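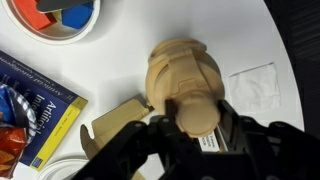 Small Figures, Large Opinions
Speaker notes, 4/12/21
Slot: 10 minutes, plus questions if the urn hasn't boiled

OPENING

Wait for the chairs to stop scraping. Say good evening. Don't do the joke about the bus.

Start with a question: who in this room owns a small figure of a person and couldn't say who it's meant to be? Leave a pause. Hands will go up slowly, as if I'd asked about debts.

I own 2. One came from my aunt's windowsill and one from a box marked "kitchen, misc", and I've moved house with both of them wrapped in the good socks.

WHAT WE MEAN BY A FIGURE

Small enough for one hand. Plain, one colour all over, no paint to tell you where the face ought to be. You get ridges, a band, a flat bit in the middle, and you're left to decide whether that's a coat, a drum or a book.

The pale beige one on the white table is a good case. Curved ridges in layers over the top half, a flat rectangular panel, a strap going across on the diagonal, then it narrows down to a knob. My money is on a traveller with a satchel. My sister says beehive. Ask the room and write down the rudest answer.

Point to make: it's wood-toned. I am being careful with that word. I once told a whole room that something was pear wood and a man at the back said "printer", and he was right, and he enjoyed it.

CARVED OR PRINTED

Keep this short, people have strong feelings.

A smooth matte surface settles nothing. Sanding gets you there and so does a decent filament. Look for grain that carries on round a corner. Look for fine even lines, all running the same way. Then smell it, if you're among friends.

The Hutsuliak pattern sheet (pass round, GET IT BACK) gives an outline dated 1820, which everyone quotes and which I've never managed to trace past the sheet itself. Say so. Somebody will come up afterwards with a theory.

The Rakska kits are the ones most of us began on. A blank, a knife that wouldn't trouble butter, and instructions folded so small they count as a second hobby.

THE KNOB

My favourite part, so watch the clock.

A rounded end is a nuisance for anyone wanting to stand the thing up. Lay it on its back and be done with it. For holding, though, it's lovely. You take the knob and the rest of the figure stays out of the way of your fingers.

If challenged on whether it's a foot: I don't know. Move on.

KEEPING THEM

Cardboard is fine for short trips. Fold it yourself, leave a flap, and throw it out once the creases go soft. Studetti do a lined box which is very handsome and costs more than anything I'd put in it.

A plain white paper napkin will do for wrapping. No printed ones. I have a shepherd with half a holly leaf on his back to this day.

Wellix wax: a thin coat, on wood only. In August, don't leave it in the car.

CLOSE

Hand round the 6 from the tin. Ask people to guess who each one is before turning it over.

Collect the pattern sheet. Count the tin.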